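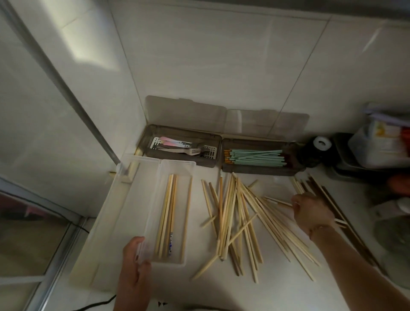 Waltotik Road safety works: progress report for the second funding period

Grant recipient: Trastbridge council, roads and transport unit
Period covered: February to June
Status: design complete, consultation closed, main works started

1. Where the project is up to

Detailed design for the Waltotik Road works was finished in March and accepted by the regional roads office in April. The contractor, Macedo Civil, took possession of the site in May. At the end of June the drainage on the northern side was in and the old kerb had been removed between the school entrance and the Londport turn-off.

The project is running behind the schedule attached to the funding agreement. Most of the delay comes from the relocation of a water main, covered in section 4. We still expect to reach practical completion inside the funding term, with less slack than we had in the last report.

2. Consultation

The second round of consultation closed in April with 299 written submissions. The first round was criticised, fairly, for its short notice period and for plans that were hard to read on a phone. For the second round we redrew the plans at a larger scale, posted paper copies to every address on Waltotik Road and the side streets, and held two evening drop-in sessions at the hall.

Most submissions supported the raised crossing outside the school. Opinion on parking was split. Residents at the eastern end want the spaces outside their homes kept, while the school and several parents asked for a longer clearway at drop-off and pick-up. The bus operator's submission dealt mainly with the turning radius at the Londport turn-off and was the most detailed technical comment we received.

Three changes were made to the design as a result:

- The clearway outside the school was extended by 4 car lengths on the northern side only.
- The eastern bus stop was moved past the side street so that a stopped bus no longer blocks the view of drivers turning out.
- The median island at the Londport turn-off was narrowed to suit the longer buses.

A request to close the side street to through traffic was not adopted. It falls outside the scope of the grant and would need its own traffic study. People who asked for it have been written to, and the request has been passed on to the council's local area traffic program.

The consultation summary is on the project page. Names and addresses were removed from submissions before publication.

3. Works completed this period

- Site survey and service location, including hand digging at the crossing points of the gas and telecommunications lines.
- Removal of the old kerb and channel on the northern side.
- New stormwater pits and pipe on the northern side, tested and backfilled.
- Temporary footpath on the southern side, with ramps at both ends.
- Conduit for the new street lights. The poles are on order.

The first 100 metres of new kerb was poured in June. One section beside the school gate failed inspection on level and was broken out and poured again at the contractor's cost.

4. Delays and how they are being handled

The water main under the northern verge was found to be shallower than the records showed. The water authority would not allow the new pavement to be built over it at that depth, and the main had to be lowered before drainage work could go on. Design approval for the lowering took longer than the physical work. During that time the contractor's crew moved to the southern side and built the temporary path ahead of program, which recovered part of the lost time.

Wet weather in May also stopped work. The contract allows for a set number of wet days and that allowance has not been used up.

We had hoped to have the raised crossing open before the start of the new school term. That will not happen. A staffed crossing will operate at the temporary location before and after school until the permanent one is ready, and the school has put the details in its newsletter.

5. Traffic management and complaints

One lane has been kept open in each direction during the morning and afternoon peaks. Between 9.30 am and 2.30 pm the road runs under stop-slow control. Bus services have kept to their normal route, apart from one diversion while the new pipe was laid across the mouth of the side street.

Complaints in the period were mainly about noise from early deliveries and about dust on parked cars. Deliveries now start no earlier than 7 am and the water cart makes an extra run after lunch. A business near the turn-off reported that customers thought it was closed - signs saying that shops are open as usual are now up at both ends of the site.

6. Budget

Spending to the end of June is within the approved amount. The water main lowering was not in the original estimate and has been charged to contingency. It has used 90 per cent of the contingency held for underground services. The general contingency has not been touched. No extra funding is being sought in this report.

The milestone two claim is attached, with the contractor's invoices and the superintendent's certificates.

7. Next period

- Finish kerb and channel on the northern side.
- Build the raised crossing and install its lighting.
- Switch pedestrians to the northern footpath and start on the southern side.
- Final asphalt, to be laid at night over two shifts. Residents will be letterboxed beforehand.
- Post-construction speed and volume counts, using the same locations as the counts taken before the works.

The main risk is delivery of the light poles, which the supplier has already put back once. If they are late again the crossing can be opened under temporary lighting, subject to approval from the regional roads office. The application has been drafted and will be lodged in July.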